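4.2 Soft objects and the wrist view

The Tasis policy takes two views, wrist and overhead, both resized before encoding. Section 4.1 covered rigid items only. Soft items went worse and most of the lost episodes sit in this group, so we treat them seperately. Same kitchen layout, same controller, no retuning.

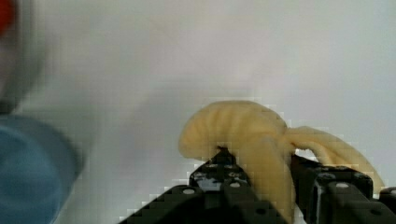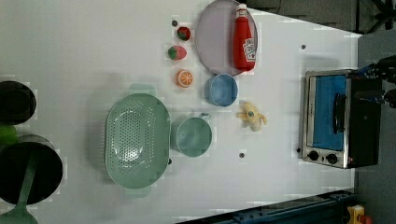

Figure 8. Wrist view (first) with a soft yellow object at the fingers; overhead view (second) of the tabletop, gripper at the toaster oven. Both are from the kitchen set.

Sandra Lightfoot, reading an earlier draft, objected that the grasp label was doing too much work. Her note in full: "You call it a grasp when the fingers stop closing. On foam they stop closing whenever they feel like it. Label the outcome at lift or drop the claim." Fair. We relabelled at lift, all 300 soft episodes, and the numbers below use the new labels. Maxence Bodin disagreed on one point, that lift labels punish a policy for slips that come from the controller, and asked for both to be reported. Both are in Table 4.

Training. Policy first fit on 1,000 rigid episodes, then the soft set mixed in at equal weight. Action chunks of 8 steps, replanned after 4. Longer chunks were tried in the Kashindye runs and dropped: the fingers kept closing on a shape that had already changed.

Effect of the wrist view. With the overhead view alone the policy gets to the right item but closes early or off centre. Adding the wrist view fixes most of the off-centre cases. It doesn't fix early closing. Our reading is that the overhead camera loses the item once the gripper is over it, and the wrist camera, being close, sees the contact but very little of the rest of the table. Items of similiar colour stay a problem in both views.

Failure under the new labels. Two kinds dominate. Pinch at an edge or thin part, item rotates out during lift. Or a deep grasp with a fold caught between the fingers, fine at lift, then no clean release over the target. The second kind was invisible under closing labels and is still undercounted at lift, a limit of Lightfoot's proposal as much as of ours. A release label would be needed. Left for later work.

Comparison with Tiramen. Tiramen uses the wrist view only for the final approach and switches on a distance threshold. We reimplemented the switch. On rigid items no difference worth reporting. On soft items the switch fires late when the item is flat, so we keep both views on throughout. Threshold values are in Appendix B.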